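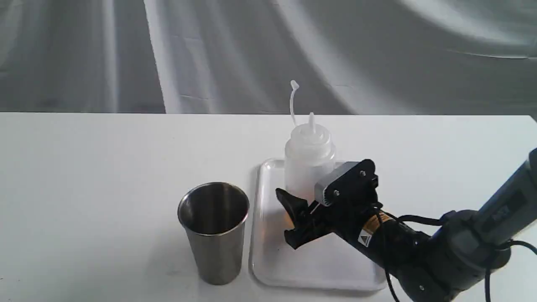 Cold brew coffee is easy to make at home, but many people give up after the first time, when the result is weak or full of fine powder. I want to explain the way I learned from my neighbor Orla Ní Mhurchú, who drinks it every day in July. You need coarse ground coffee, cold water, a large jar with a lid, and a paper filter. For serving I prefer a stainless steel tumbler, like the one standing beside the white tray, and its rolled rim is pleasant for the lips.

1. Grind the coffee. It should look like coarse sea salt. My grinder is an old Starell and I set it to 8. If your shop grinds it for you, ask for the French press size.

2. Put the coffee in the jar and pour the water slowly. Stir until all of the coffee is under the water. Dry islands on the top will give you nothing.
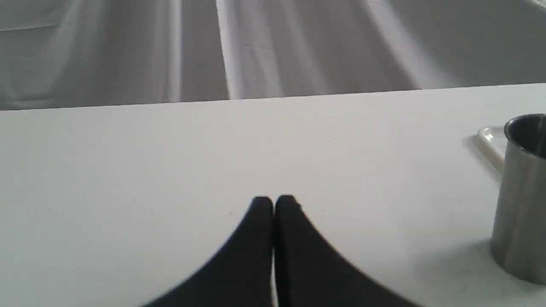
3. Close the jar and leave it in the refrigerator overnight. I start mine after dinner and filter it before breakfast. One time I forgot it for 2 days, and the taste was like wood.

4. Rinse the paper filter with hot water, then filter the coffee into a clean bottle. Please do not press the grounds with a spoon. It goes faster, but the bitter part comes out too, and the bottom of the bottle becomes muddy.

What you have now is a concentrate. Mix it with the same quantity of cold water, taste, and add more water if it is too strong for you.

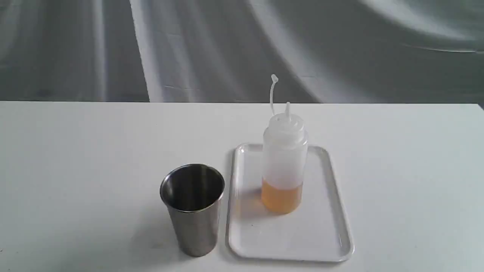

Keep the bottle closed, because coffee takes the smell of onions very quickly. I finish mine within the week. For milk drinks, use the concentrate without water and let the milk do this work.

If you want it sweet, use syrup. Sugar does not melt well in a cold drink and you will find it all on the bottom.

Eldana Derese
Updated 13/10/2020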